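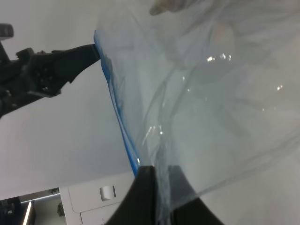 Wouldn't a fixed hook do the same job as the second arm, one reader of the last page asked, and save half the teleop time? Tried it. No. A hook can't change tension halfway along the zipper, and tension is most of this task. So, two arms, and below is how we set up the bag zipper task on the Jiltel pair at Flakutbridge.

Home | Methods | Tutorials | Data | Contact

Zip bag, two arms: collecting demos and training

What you need
- two arms, parallel grippers, wrist camera on each
- clear resealable bags with a coloured zipper strip. Blue works for us. All-clear ones, the wrist view loses the strip completly
- Orau logger, or whatever you record with

Before you start
Wipe the finger pads. Plastic film slips on dusty pads and you'll blame the policy for it later. Lock exposure on the wrist cameras, otherwise glints off the film pump the brightness up and down.

Collecting
1. First gripper takes the bag by a top corner, at the end of the zipper.
2. Second gripper gathers the other end. Pinch a bunch, not a single layer.
3. Move apart slowly till the strip is straight or only slightly curved. Stop there. Over-pull and the film creases into the jaw.
4. Hold still for a moment. The model needs a few still frames to learn what "ready" looks like.
5. Release one side, slide, re-grip. Repeat along the strip.

Record 106 demos. Keep the fumbles where the operator recovers, bin the ones where the bag hits the floor. Vary start pose every 20.

Training
Action chunks of 30 steps. Longer chunks and it ploughs on after a slip. Both wrist views go in, no depth, clear plastic gives you rubbish depth anyway.

Testing
Use 6 bags teh policy hasn't seen, different crumple each time. Score grasp, tension and slide seperately. A single pass/fail number hid our tension problem for ages.

Still to do: the Poon soft pads. Notes when they're in.

Comments (3)

cablemuddle: does chunk 30 hold at a lower control rate?

Reply from the authors: not tested, I'd shorten it.

gantry_left: Locking exposure fixed mine. Thanks

Contact | © Flakutbridge Manipulation Notes | Back to top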